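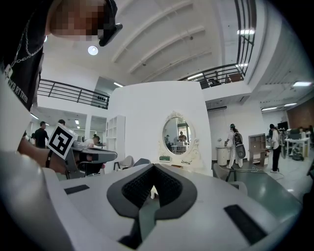 Josefien Kramer

2/16/19 – Sillton has approved a budget for additional hand-held grippers, to be used in recording manual tasks for its robot training program. The order covers 26 units and will be placed with Orlandini, which also supplied the current set.

Joris Bosman, head of procurement, said the purchase had been planned for last year but was held back until the software contract was settled. Replacement finger pads and spare markers are included – cables and charging equipment will be bought separately.

Delivery is expected by July. Operators will receive 60 minutes of instruction on the new units before they are issued. A second request, for two robot arms at the Soltcombe site, remains under review. Departments wishing to reserve units should write to Efa Kneath in the equipment office.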